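Norkgate Workshop Handbook
Section 9: Cleaning the metal fingertips and ribbed covers

9.1 Before you start

The supplier's leaflet for the Wurnum hand says the fingertips "need no routine care". We have not found that to be true of anything that gets used every day, and you should treat the claim with caution. Fingermarks and dust show up quickly on polished metal, and the folds of a ribbed cover hold more dirt than you would think from looking at it.

You will need:
two lint-free cloths, one kept dry
a soft brush, such as a clean paintbrush
a small bowl of lukewarm water with a drop of washing-up liquid
cotton buds
a lamp you can move about

You do not need the Cloutier metal care kit. It is a decent cloth and a bottle of something that smells of lemons, and we could see no difference between parts cleaned with it and parts cleaned with soapy water. If you already own one, use the cloth.

CAUTION: Switch off at the wall and wait 5 minutes before touching anything. Do not rely on the standby light, whatever the leaflet says about it.

9.2 Cleaning the fingertips

1. Put the lamp to one side of the work, low down. Light from straight overhead bounces off the metal and hides the smears you are trying to find.
2. Brush off loose dust, working towards the rounded end. Go lightly over the slots and openings so that you lift the dirt out and do not push it further in.
3. Dampen the first cloth and wring it until no more water comes out. Wipe each fingertip on its own, all the way round.
4. Run a dry cotton bud along the edges of the slots. Stop if it snags. A bud that leaves fluff behind makes more work than the dust did.
5. Wipe with the dry cloth straight away. Left to dry in the air, tap water leaves marks, especially in hard-water areas.
6. Move the lamp to the other side and look again. 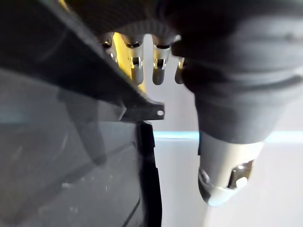 Rounded metal fingertips, with the slots and openings covered in steps 2 and 4, and the ribbed covers (see 9.3).

Note: Bright streaks along the metal are often reflections. Move your head before you reach for the cloth again. If the streak moves as well, leave it alone.

9.3 Cleaning the ribbed covers

The soft covers are the part people spoil, usually by being too thorough.

1. Brush along the ridges, never across them. Brushing across packs the dust into the bottom of each fold.
2. For stubborn dirt, use the damp cloth wrapped over one finger and follow a single fold at a time.
3. Do not stretch a cover to get at the bottom of a fold. Clean what you can reach and accept the rest.
4. Allow around 6 hours before switching on again. The leaflet suggests one, but we would want to see that tried in a cold workshop in January.

CAUTION: No solvents, furniture polish or silicone spray on the covers. Tellus surface wipes are sold as "safe on all materials" and we would still keep them off. The small print on the tub excludes soft plastics and rubber, and that is a fairly large part of all materials.

9.4 Yellow parts

Wipe with the dry cloth only. Some users report that the colour fades with washing. We have not seen it happen and have our doubts, but a dry cloth does the job well enough and there seems little point in finding out.

9.5 How often

The leaflet gives no figure. The Cloutier kit recommends a full clean every 96 hours of use, a number for which no reason is offered and which would get you through a bottle nicely. Clean when you can see dirt, and once before any long spell in storage.

Spare brushes are kept in the drawer under the sink. Rinse them and stand them bristles up.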